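Part-time shop assistant, Rastelus Refills, Nikthorpe

We sell washing-up liquid, shampoo and lentils by weight to people who have forgotten their jars. Two of us run the shop and we'd like a third, from November.

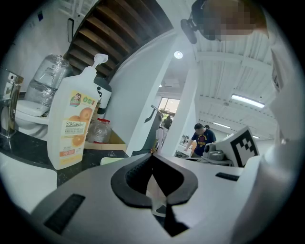 Hours are 7 till noon, four mornings a week. You'll serve, mop and lift drums. You'll also be asked what goes in a tall white pump bottle like the one on the left, and should answer kindly, even the third time. Retail experience is welcome, patience more so. Apply by letter to the Flemport Road shop.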